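Tramwood Residents' Stores and Guest Rooms Group
Minutes of the ordinary meeting, Sep 6, 2026

Present: Sena Sarpong (chair and minutes), the linen lead, the stores lead, the bookings lead, one member from Govov House.
Apologies: the Amini Court member.

1. Minutes of the previous meeting

Agreed with one correction. Under item 4, "single duvet covers" should read "single flat sheets". The count itself stands.

2. Matters arising

2.1 The key safe for the upper store has been refitted. The code goes to the bookings lead only.

2.2 The invoice from Ornudel for shelf brackets (ref. 1431) has been paid. Two brackets were the wrong depth and are to be returned. The stores lead will keep the delivery note until the replacements arrive.

2.3 The request from Govov House to borrow the folding table was granted. No end date had been set, and the member was asked to supply one.

3. Guest bedroom – linen and surfaces

3.1 The linen lead reported on folding. Large sheets are still going into the cupboard in different sizes of fold, and the stacks lean. The proposal was to fold all large sheets in half lengthwise, in half again, then in three across. The finished bundle should match the shelf depth with the closed edge facing out.

3.2 There was discussion of whether large sheets can be folded by one person. The linen lead's view is that they can, if the bed is used as the folding surface and the corners are matched before any fold is pressed flat. The bookings lead prefers two people. Both methods are to be allowed, provided the finished size is the same.

3.3 The bed therefore has to be clear before folding begins. Boxes and small items are being put down on it and left.
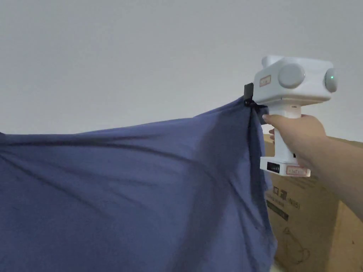
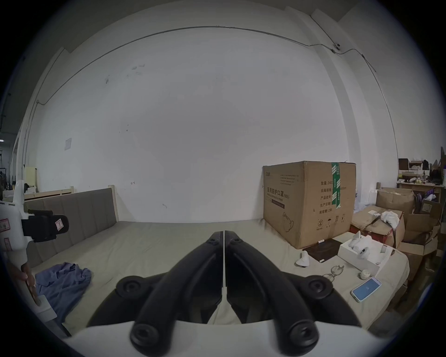

3.4 It was agreed that cardboard boxes are not to be placed on the mattress cover. Box bases pick up grit, and the cover is pale and marks easily. Boxes go on the right-hand side of the room with the others until they are sorted.

3.5 Glasses, phones and other personal items are to be removed by their owners before linen work starts. Anything left goes in the tray by the door. The member from Govov House asked who would be liable if a pair of glasses were sat on. No ruling was made.

3.6 Clothing is to be kept apart from linen at all times. A shirt was found inside a sheet bundle in January and had been through two changeovers before it was noticed.

3.7 The headboard is upholstered in grey fabric with vertical channels, and dust settles in the stitching. The linen lead will go over it with the narrow nozzle at each changeover. Damp cloths are not to be used on it. The light wooden bed frame may be wiped as normal.

4. Boxes and storage

4.1 The stores lead proposed that a reused box should have its new contents written on one short side. Printed wording on the outside cannot be relied on. The large brown box printed for N95 protective masks was given as the case in point: it is to be opened, its contents listed, and a fresh label added.

4.2 The worn boxes in the stack are to be checked for split corners. Any that fail are to be flattened and put out with the card. Sound boxes should be closed before anything is stacked on them.

4.3 Loose cloths are not to be kept on top of the stack. They go in the rag bag or in the wash.

4.4 A request for 5 lidded plastic crates was deferred. The stores lead is to bring a price and the outside measurements. The last crates bought would not pass under the lower shelf.

5. Bookings

5.1 The room is to be held free for one night after each stay of 3 nights or more, to allow for washing and drying. Shorter stays may follow on directly if a second set of linen is ready.

5.2 The Amini Court booking was queried, as the form gives no arrival time. The bookings lead will ask.

6. Actions

Linen lead – write up the folding method on one side of paper and fix it inside the cupboard door.
Stores lead – open and relabel the mask box; check the stack; return the brackets; price the crates.
Bookings lead – arrival time for Amini Court; update the form.
Sena Sarpong – end date for the folding table loan.

7. Any other business

The cupboard light was reported as slow to come on. The stores lead thinks it is the switch. To be looked at when the brackets are fitted.

Next meeting to be set once the crate prices are in.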